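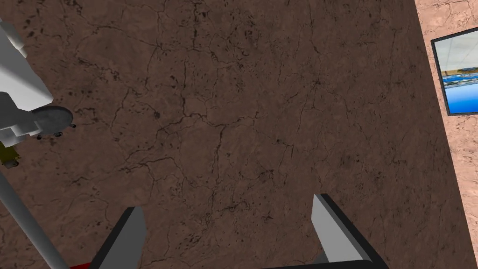 Movers want an inventory "with values" and I am losing the will to live
posted in Moving & Storage by boxed_in_again

We're moving in June, two states over, with a company called Trerkitz. They sent a form asking me to list every item worth more than $450 and declare a value for each one. Fine. Except half of what we own came from dead relatives and has no receipt, and the other half is from a flat-pack store and has lost its will to stand up.

The form has one line per item and a box marked "basis of value." I wrote "vibes" on the first one and was asked to redo it. Do I need a professional appraisal for the old stuff, or will they take my word for it? Also, the dining table came with the house, and my spouse wants to declare it at what the last owners swore it was worth. I've met the last owners.

8 replies, 2 shown. Sorted by most helpful.

tapegun_tess

I did this last year and survived. Go room by room, on paper, before you open the form at all. The form times out after a while and takes your work with it — ask me how I found out.

For each thing over the limit, write down what it is, how old you think it is, any maker's name, and what a similar one sells for used. Used, mind you. Your grandmother's sideboard is worth what a stranger would pay for it on a rainy afternoon, and that number will hurt your feelings. Print the listing you got the price from and staple it to the sheet. That's your "basis of value," and my mover took it without a murmur.
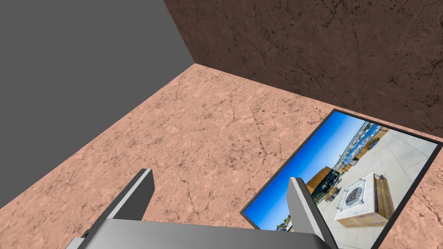 Do I have to list things I'm taking in the car?

Leave them off. The inventory only covers what goes on the truck, and anything you carry yourself falls under your own insurance, if it falls under anything. Call your insurer and ask about property in transit, then write down the date you called.

On the table: declare what you could replace it for. If you put down a heroic figure, you may pay for heroic coverage, and then at claim time somebody will want proof. I had a Fuchs cabinet down for $1,073 on my father-in-law's say-so and got to explain that to an adjuster, which was a treat.

Small stuff is where people slip up. Jewelry, coins, medals, the pocket watch in the sock drawer. 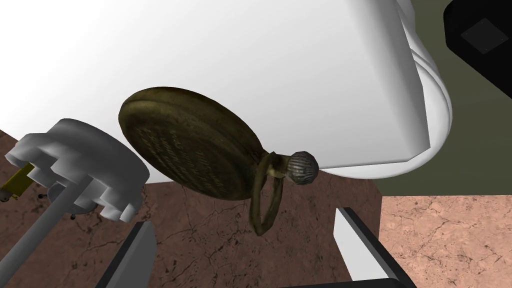 A lot of movers won't cover any of it unless it's declared in writing, and some won't carry it at all, so read the exclusions page. Mine was printed in pale gray, for everyone's convenience. If you think a piece might be worth real money, get that one piece appraised and skip the rest. I paid for 2 appraisals out of a whole house and regret only one of them.

Last thing, keep the inventory out of the boxes. I packed mine. It arrived safely, I'll give them that.

garage_of_doom

just use the Kurilix app, it does the list for you. or Pliltex, same thing with more ads. you scan each room and it spits out a form. it thought my exercise bike was a lamp but you can edit that part

also 5 copies of everything. the driver will want one, the office will want one, and the rest are for when they both lose theirs

Thread last active May 8, 2026. Replies are open to registered members.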